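Standano: hand-held gripper demonstrations, café table set

Data card, last edited 3 October 2024
Maintainer: Tudur Prydderch, Linum

What's in it

Standano is a set of short demonstrations of everyday tabletop jobs, all shown by a person holding a gripper with a camera fixed to it. You squeeze, the jaws close, you do the job, and the recording becomes something a robot arm can learn from later. We love working this way. A new helper can be making useful recordings before their tea has gone cold, and you can carry the whole kit into places where you'd never get an arm through the door.

This card covers the café table set, which has 1867 demonstrations by 13 people. The kitchen set (Bevan) and the workshop set (Trirnen) have their own cards. The file layout is the same in all three, so a loader written for one will read the others.

The task

Move a computer mouse on to a round mouse pad. That's the whole job! It sounds tiny, but there is a lot packed into it: finding the mouse among the other things on the table, choosing which way to come at it, closing on a smooth curved shell, and setting it down without knocking the books. The instruction text stored with each demonstration is "put the mouse on the mouse pad", or one of 9 rewordings.

Objects on the table: the mouse, the round pad, books, a menu in a clear stand and a white card with small colourful drawings on it. Only the mouse is meant to move.
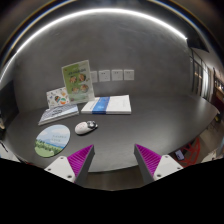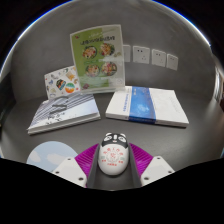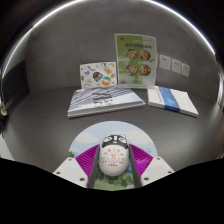
Same table and same gripper in all three.

Folder layout

Each demonstration has a folder of its own, named with a running number. Inside:

video.mp4 - the wrist camera view, full fisheye, not flattened
pose.csv - gripper position and rotation, one row per video frame
width.csv - the gap between the jaws, in millimetres
text.txt - the instruction, one line
notes.txt - anything the demonstrator wanted to say (often blank, sometimes very funny)

Poses are given relative to the first frame of the same demonstration. If you want them in table coordinates, run align_table.py, which needs the calibration file from the top folder. Rotations are quaternions with w first. The June release had w last, so please check which one you have before you spend an afternoon wondering why your arm is waving at the ceiling.

How we recorded

Demonstrators were asked to move at a comfortable pace and to pause briefly before closing the jaws. They could pick their own grasp. Some people stand the mouse on end, others keep it flat, and we kept both. It's one of the nicest things about the set, and we'd be very keen to hear from anyone who trains on one style and tests on the other.

Fumbles are in there too, as long as the person recovered and finished. Look for recovered = 1 in index.csv. Demonstrations that were given up on are in a separate folder called unfinished.

Known problems

Pose tracking drops out in 17 demonstrations, mostly where the gripper was very close to the wall. These are marked in index.csv and the loader skips them unless you pass keep_dropped.

Jaw width reads slightly too large when the soft parts of the jaws are bent. We haven't corrected for it.

Small lettering is usually too blurred to read, so the set won't be much use for reading text.

Getting started

Unpack the archive, install the packages in requirements.txt and run view_demo.py with a folder number. You'll get the video with the jaw width plotted underneath. Start with a few of the recovered ones, they're great to watch.

Found a mislabelled demonstration? Send Tudur the folder number and he'll add it to the next round of fixes.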